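24 Jun 2021
By Hannelore Koller

Who Makes the Rules for Robots?

My nephew asked me last week if robots have to follow rules like kids do at the pool. You know, no running, no pushing, no cannonballs on top of Grandma. I said yes, sort of! And then I talked for so long that his ice cream melted, so I figured I'd better write it down.

First off, a robot doesn't know it's following rules. People have to know them. Some are laws. Others are called standards, and a standard is a big, long list that lots of people agreed on, so that a robot built in one country is as safe as a robot built in another. Standards say things like how hard a robot arm is allowed to bump you, or where the big red stop button goes. (I've pressed a few of those. Very satisfying.)

Then there are the everyday rules that people make for their own workplace. I used to help out at a lab called Gavitley, and my friend Inese Zariņš wrote ours on a sheet of paper and taped it by the door. There were 7 of them. These are the ones I still remember:

Keep your fingers out of the gripper. A gripper is the robot's hand, and it can pinch.

Tie back long hair before you go near anything that spins.

Know where the stop button is before you turn anything on.

Tell people when you're going to start. Out loud! Inese used to yell "Moving!" and you could hear her in the parking lot.

Some robots learn by copying us, and that needs good manners too. A person holds a gripper by its handle and does a job with it, like picking up a piece of cloth. The gripper can have a camera on it, so the robot can learn from what the camera saw. You have to go slowly and do the job properly, over and over. I once did the same towel 80 times and dreamed about towels for 3 nights.

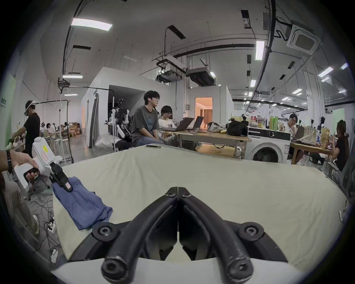 Blue cloth, pale surface, and grippers in both of these.

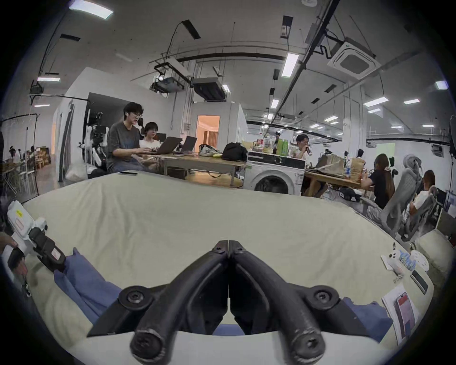 Cameras bring up another kind of rule, and it's one I care about a lot. If a camera is on, the people nearby should be told, and they should get to say no. They should also know what the video is for and who gets to look at it. You'd want somebody to ask you first, right? I would, especially if I was eating a sandwich.

So if you ever visit a place with robots, there are 2 things you can ask. Where's the stop button? And what are your rules? People who work with robots love being asked that. Inese would probably hand you a marker and let you add one to the list.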